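Section 4: Your first shift beside the two-arm bench

Welcome back, and well done for getting through the safety walk-round in Section 3, which we know is a long one. This section is for the people who will be working at the Trindel bench day in, day out: packers, checkers and shift leads. Your engineer has a separate book. You don't need to have read it, and please don't feel you ought to.

The arms do the picking and setting down. You look after everything on either side of that, and in the first few weeks you will be doing rather more looking after than you might expect.

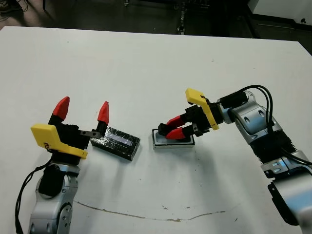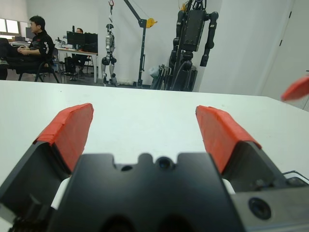
4.1 Before you start

The bench at Skandumley took over the small-parts work that used to be done by hand on the late shift. None of the people who did that work left, but their days did change quite a bit, and it is kinder to say so at the outset than to let you find it out. There is less reaching and lifting. There is more watching, more noting down, and more deciding whether a thing is good enough to go on. Some people took to it in a day or two and some needed until July, and both are perfectly all right.

Have these with you before you switch on:

- the shift book and a pen that works
- a soft dry cloth
- a spare roll of fingertip tape
- the parts sheet for the job

4.2 Starting up

1. Sign the shift book and read the last entry. If the person before you has written "see me", go and see them first, even if it makes you a few minutes late in starting.

2. Wipe the tabletop from the back edge towards you.

3. Look at the tape on each gripper finger. A crease or two does no harm. A lifted edge does, and wants changing (see 4.4).

4. Check that the cables along both arms hang freely through the whole of their travel. Lift any that have slipped and settle them back in their clips.

5. Stand behind the floor line and turn the key to READY. Both arms will move slowly to their resting places.

6. Choose the job number on the panel and read it aloud to your shift lead. We know this feels a bit silly. Job 304 and job 896 use the same trays and quite different parts, and reading aloud was Daryna Hrynyshyn's idea after a long afternoon of sorting one from the other.

7. Press START and stay with the bench for the first 23 pieces.

CAUTION: Never reach between the arms while the lamp is green, even if both of them are standing still. An arm that is waiting looks just like an arm that has stopped.

NOTE: If the lamp is amber, the bench is waiting for you. It will wait as long as you like, so finish what you are doing.

4.3 When the bench asks for help

Every so often a gripper will close on nothing, or will take hold of a part by the wrong end. The bench then pauses and shows HELP on the panel.

1. Press HOLD and wait for the lamp to go red.

2. Take the part out by hand and look it over. Set it back in its tray if it is sound, or put it in the reject bin if it isn't.

3. Write down what happened in your own words. "Slid off the left finger" is far more use to us than a fault code.

4. Step back behind the line and press CARRY ON.

More than 87 of these notes were written in the early weeks at our Soltau site, and Toshio Ishida read every one of them - several of the settings you are using now came straight out of that book. So do please write things down, however small. The old hands on the packing line know how a part behaves when it is picked up badly, and the bench has no way of learning that except from you.

NOTE: Asking for help is not counted against you or your shift. The panel keeps a tally for the engineers only.

4.4 Changing fingertip tape

1. Turn the key to OFF and take it out. Keep it in your pocket while you work.

2. Peel the old tape from the back of the finger towards the tip.

3. Wind on the new tape, firmly but without stretching it, and fold it over the top of the finger.

4. Do both fingers of the same gripper, even if only one looks worn.

CAUTION: Do not use a knife on the fingers. Use the round-ended scissors from the drawer.

4.5 Breaks and swapping over

Watching is tiring in a different way from lifting, and it creeps up on you. Sudheer Bhat and Gangadharan Thampi, who share the late shift, swap between the bench and the packing table at every tea break, and we would suggest you do the same. Please don't stay on at the bench through a break just to see a job finished. Press HOLD, wait for red, take the key and go and have your tea.

If you would like to learn job set-up as well, have a word with Subbarao Iyengar in the Ramasamy office. He teaches it in pairs, so bring a colleague if you can.

Closing down at the end of the shift is covered in Section 5.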